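Test tube racks in the craft room and kitchen

I started keeping my homemade dyes and infusions in capped tubes back when my neighbor Abelardo Cárdenas cleaned out his garage and handed me a whole box of them, and I've never gone back to baby food jars. They take up next to no room, they close up tight, and the colors look so pretty standing in a row (I'll admit that's half of it for me!).

Give them a rack
Tubes have round little bodies and they will roll, usually toward the one edge you aren't watching. A plastic rack with rows of round holes costs very little and saves an awful lot of mopping. I fill the back row first so my sleeve doesn't catch the caps when I reach over, and I only lay a tube down on the table if I'm sure of its lid.

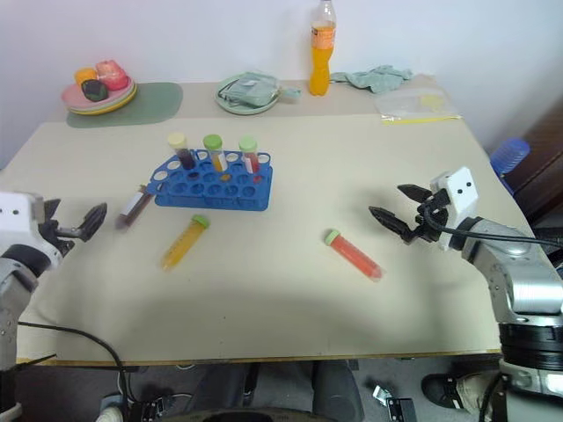 Let the caps do some of the talking
Pale yellow, lime green, pale green: pick a cap color for each batch and stick with it. You'll still want a label strip on the side, because a dark reddish brown and a plain red look like cousins on a gloomy December afternoon. Write in pencil, which doesn't run when you wipe the tube.

Cleaning the holes
Drips dry in there and leave little spots. Soak the rack in warm soapy water for 23 minutes or so while you have your coffee, then go around each hole with a bottle brush and stand it on end to drain.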